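Comparing fingertip pads for towel handling: stock black or soft green?
Posted in Grippers and End Effectors

Porkura

Hi all, hoping someone has been down this road. We've got a two-arm setup we're using for laundry jobs, mostly towels going in and out of a basket, and I'm trying to pick a fingertip before I order a full set. The arms are fine, the controller is fine (well, fine enough), it's the last few centimetres that are driving me up the wall!

The two I've tried are the flat rubber pads the grippers shipped with and a softer pointed tip in bright green. The flat ones grab more cloth but they let go in a messy way, and thick terry tends to roll off the side. The green ones bite nicely on a single corner. What I can't work out is whether they'll behave once the towel is folded and there's a fat stack of layers between the jaws. I've logged 1503 grasps so far across both tips and my notes are a dog's breakfast, so I won't paste them.

Views from both wrists and the bench camera, with the green tips on:
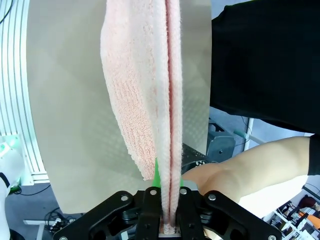
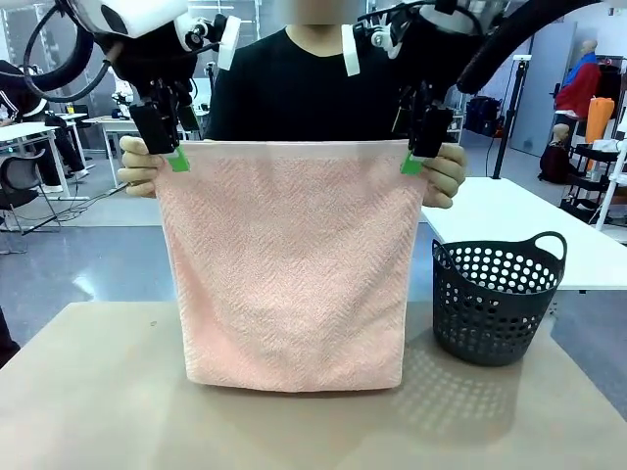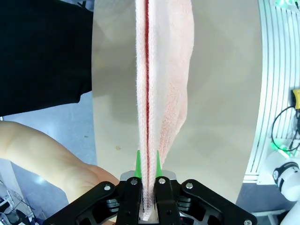 Green tips on the pink terry towel. The middle one is the flat two-corner hold, the other two are the folded grips.

Also keen to hear what people run for wrist cameras. Mine sit close in, and once there's a folded towel in the jaws it takes up a big chunk of the view — great for looking at the grip, not so great for seeing where I'm going next. Would you tilt them out, or just lean on the bench camera for that part?

Sotiris Liapis

I'd keep the green ones. We did much the same comparison in January, and the pointed tips won for corners every time. For folded stacks, slow your close right down over the last bit of travel and don't crank the force. Thick pile squashes a lot, so the jaws can stall early and the controller thinks it has a good hold when it only has the outside layers. I ended up adding a short lift, up to 20 mm, then a second squeeze before the real move. Fixed most of my drops.

On cameras, I'd leave the wrists alone and use the bench view for placing. Tilting them out cost me the fingertips, and I missed those a lot more than I expected to. Check your tip screws too — mine had worked loose after 6 days and I'd been blaming the rubber.

Manolakis

flat pads are fine, you just need more force

Priltov

More force on terry pulls loops, ask me how I know. I've got 2 sets of the pointed kind and they do wear at the very end, so order spares while you're at it. No opinion on the cameras, sorry.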